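Bunevholm Residence — Low-Voltage Cable Routing Checklist
Room inspection, with comments
Inspector: Anselmo Miranda
Date: 23 August 2023

1. Access and housekeeping
1.1 Walkways clear of cable and tools: Comment. Slack is to be coiled flat and kept clear of the doorway.
1.2 Carpet and stone surfaces free of damage: Pass.

2. Cable duct
2.1 Duct level and firmly fixed: Pass.
2.2 Teeth intact along the full run: Pass.
2.3 Fill does not exceed 50 percent: Pass.
2.4 Cover fitted and closed: Open. Cover to be fitted after the final pull.

3. Corner and skirting run
3.1 Cable free of kinks and tight bends: Comment, see below.
3.2 Distance from socket outlets recorded: Open. Minimum for this job is 100 mm.

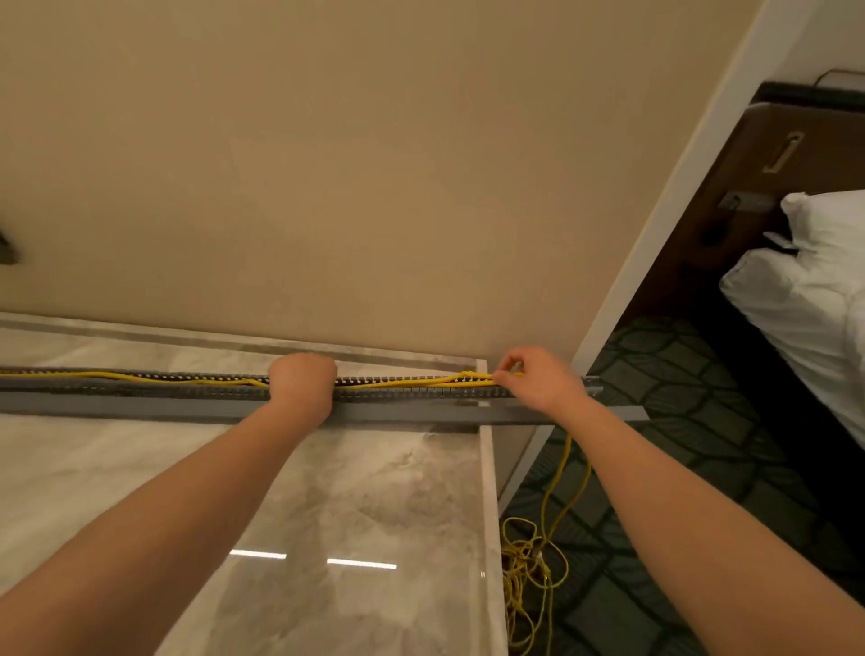
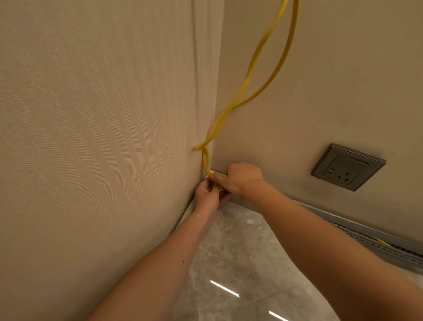 Yellow cable at the slotted duct (first) and at the wall corner (second).

Comments on items 2 and 3
Kinks are the most common defect recorded under the Plirent room standard, and they are easiest to correct before the cable is secured. Each length should be laid out and straightened by hand before it is placed. At the corner between the herringbone wall covering and the plain wall, the cable crosses over itself in a small loop above the point where it is pressed in. Any such loop must be opened out fully — pulling it tight is not acceptable. Adhesive must not be applied to the woven covering.

4. Electrical separation
4.1 Socket plates secure, no exposed conductors: Pass.
4.2 Low-voltage cable kept out of socket boxes: Pass.

5. Actions before sign-off
5.1 Straighten and re-dress the corner run. Responsible: Rada.
5.2 Record the socket distance on form 68. Responsible: Rada.
5.3 Fit duct cover and label both ends of the cable. Responsible: Manzano.

Result: Conditional. Items 2.4, 3.1 and 3.2 to be inspected again once the actions in section 5 are complete.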